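Dronness Equipment Forum
Board: Bench Automation, Products and Services
Thread: Dubey two-arm garment folding kit, evaluation and request for comment
Started February 2022

jirkora_procurement wrote:

The Jirkora garment care unit has been asked to give an opinion on the Dubey folding kit, which Clokavmont offers either for purchase or as a leased service. The kit consists of two table-mounted arms with a camera at each wrist, the controlling software, and a set of prepared routines for common garments. We are posting our observations so that other institutions considering the same offer may comment before our recommendation is filed in March.

Our interest is limited to one station. Garments arrive clean and dry, are folded, and are then stacked for return. Our present method is manual, and it is satisfactory except at peak periods. The question before us is whether the kit can take over the plainer part of that work under light supervision. Denim was included in the evaluation at our request. It is heavy for its size and does not lie flat of its own accord. 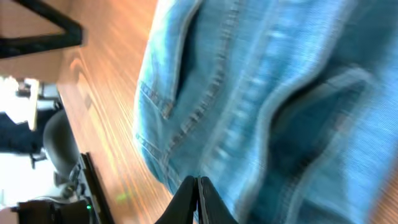

Grip approach was the first point on our evaluation sheet. The Dubey routine brings the two fingers in low, at the border of the cloth, and does not come down on the middle of the garment. With light-blue denim the difficulty is plain enough: the edge bunches up against the table, and the fingertips come together right where the fabric is puffed and the stitched seam runs down to meet them. A garment with that many ridges offers several places that look like an edge. We would ask Clokavmont to state in writing how the software chooses among them.

Our provisional rating on this point is acceptable, with a request for further documentation.

linen_room_9 wrote:

Thank you for posting this. Our institution declined the same kit last year, and I should like to record the reason. The purchase price was within our limits. The difficulty was that the service agreement counted every interruption by an attendant as normal operation. Under those terms the supplier has no obligation to reduce such interruptions. Please examine that clause before anything is signed.

jirkora_procurement wrote:

The clause remains in the draft we were given. We have asked that interruptions be reported separately, and we await a reply.

halvard_ops wrote:

I must respectfully disagree with linen_room_9. We lease two stations under that agreement and have found it fair. An attendant is present in any folding room, and stepping in to straighten a sleeve is part of the job. We log 200 garments per shift on each station, and the supervisors consider the work steady. It would be unreasonable to hold a supplier responsible for every garment that arrives inside out.

linen_room_9 wrote:

The attendant's time must still be paid for. If the figure of 200 includes garments that were straightened by hand, then it describes the station and the attendant together. I have no objection to such a figure, provided it is labeled accordingly.

halvard_ops wrote:

It does include them. I accept that the label should say so.

jirkora_procurement wrote:

We are grateful to both members. The second heading on our sheet concerns the space in which the equipment must operate. The Clokavmont brochure shows an open table with clear walls on every side. Few of our rooms resemble it.

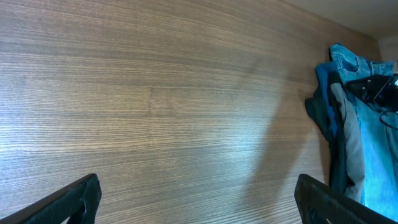

Siting requirements are given a single paragraph in the manual, and we consider this insufficient. The manual speaks of clearance above and behind the table but makes no mention of stored clothing within reach of the arms. Where jeans and darker garments hang from a black hanger close against a wood-grain panel, with open fingers directly in front of them, the buyer needs to know what the software treats as work and what it treats as background. We recommend that any purchasing institution obtain a written statement of the working envelope, including height, and mark it out before installation.

cordwain_lab wrote:

May I add a remark on lighting? We have operated the Dubey arms for another purpose, and glare from finished wood was a recurring concern. A matte mat on the table improved our results considerably. The supplier sells one, but any plain mat of a suitable size will serve.

halvard_ops wrote:

We use no mat and have had no such trouble. Our tables are gray laminate, however, so the two cases may not be comparable. I would try the bare table first and spend the money on spare fingertips. Ours show wear at the pads before anything else does.

cordwain_lab wrote:

That is a reasonable order of priorities for laminate. I would maintain my advice for any glossy surface.

jirkora_procurement wrote:

Both suggestions have been entered on the sheet. The third heading is table layout. The operator's guide calls for unfolded stock on one side and finished work on the other, with the center kept free for the fold itself. Our staff found this arrangement easy to learn. They did ask whether mixed stock must be sorted before it is placed within reach, and that inquiry has been answered by the supplier.
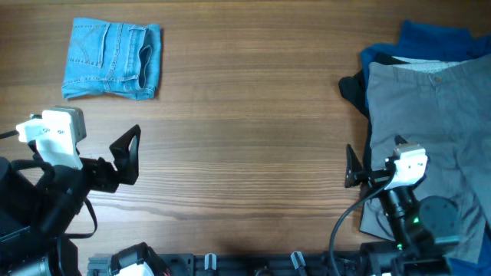 Must garments be sorted by type before the kit can fold them?

Sorting is not required for trousers and jeans, which share one routine. Shirts and knitwear each use their own routine, and the attendant must select it at the panel before the first garment of that kind is taken up.

linen_room_9 wrote:

That answer is clearer than the one we received. It would nevertheless be prudent to ask what happens when the wrong routine is selected. In our demonstration the station proceeded without any warning.

halvard_ops wrote:

The current software release gives a warning and pauses. I cannot speak for earlier releases. Members with older stations should ask Clokavmont whether the update is included in their lease, as ours was.

jirkora_procurement wrote:

We shall confirm the release number in writing. The final heading is cost. Clokavmont has quoted a monthly service fee of $2,536 for one station, with maintenance included and consumables excluded. The quotation assumes a minimum of 100 operating hours per month. Our station would not reach that minimum outside peak periods, and we have therefore asked for seasonal terms.

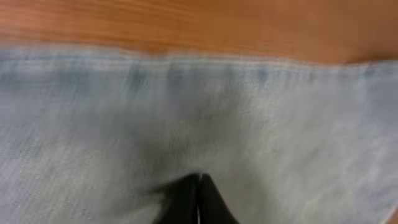

If seasonal terms are refused, we are likely to recommend a purchase with separate maintenance, subject to the approval of our finance office. The lease would then be of interest only to larger rooms. We would also ask that heavy fabrics be named in the acceptance test, in place of the general wording "everyday garments" that appears in the draft.

linen_room_9 wrote:

I support the change to the acceptance test. I remain unconvinced on the question of purchase. A purchased station leaves the institution with the equipment when the routines cease to be supported, and the Dronness archive contains several threads on precisely that subject.

cordwain_lab wrote:

Please inquire about the support period for the wrist cameras in particular. For our arms it was shorter than the period for the motors, and this was stated only in an annex.

jirkora_procurement wrote:

The annex has been requested. Members who hold a signed Clokavmont agreement and are permitted to share its support schedule are invited to reply in this thread.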